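Search tickets

Planner rejects grasp on the small square item, clear cup blamed

Opened by: Sinéad Costello
Assigned to: Vidar Berge
Component: Granard (grasp planner), Kiani (perception)
Status: open, waiting on perception

Reported behaviour

Since the January update, Granard refuses most grasps on the small square item with the two black circles when the clear cup is anywhere near it. The log says "approach blocked" and the arm goes back to its ready pose. Take the cup off the table and the same pick gets planned at once. The release note says transparent objects are now "fully handled". I would like to know who tested that, and with what.

Table layout for the failing case, plush toys and all:

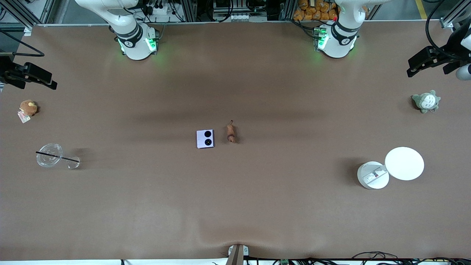

Fixed camera. Cup on its side with the straw through it, square item near the middle.

Vidar's first reply was that the cup really is in the way. I don't buy it. There is bare table between the two, and the planned approach comes nowhere near the straw either.

What has been tried

1. Restarted Kiani and cleared the stored scene. No change. This was suggested twice, so I did it twice.

2. Turned the collision margin down to 2 mm. The planner then accepts the pick, but it would also accept plenty of things I don't want it to. Put back to the old value.

3. Swapped the depth filter for the one from Duvolico. Fewer stray points over the table, same refusal.

4. Looked at the saved point cloud next to the wrist view. The cloud has a solid lump to the left of the cup, and it reaches as far as the edge of the square item. In the wrist view there is only the cup's soft shadow on the table on that side.
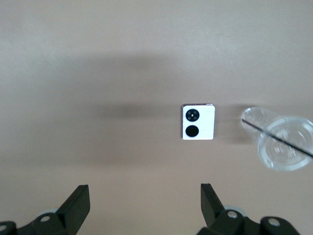
Comments

Vidar Berge: The lump could be straw points smeared by the filter. The straw is the only thing in that area the depth sensor gets a decent return from.

Sinéad Costello: The straw goes through the cup and off to the right. The lump is on the left. If it's smearing, it's smearing in a very convenient direction.

Efraín Escobar: Kiani fills in missing depth using the colour image. My guess is that it takes the cup and its shadow as one object and gives the whole thing a height. I replayed 800 saved planning requests with the fill turned off and the "approach blocked" errors dropped to 7. I haven't checked whether the cup itself survives in the map.

Sinéad Costello: It doesn't. With the fill off, the cup is gone apart from a few points on the rim, so the planner is happy to sweep straight through it. Please don't close this with "set fill to off".

Tincuța Vasiliu: Could we keep the fill but limit it to the cup mask from Amano? The mask looked tight in the cases I opened.

Sinéad Costello: Tight in the overhead view, maybe. I'd want to see the mask from the wrist as well, where the rim runs out of view, before I believe it.

Next

Tincuța to run the masked fill on the same saved requests and post the failures as well as the passes. Efraín to attach his replay settings. Planner margin stays as it is until then, and the release note wording should be changed whatever the result.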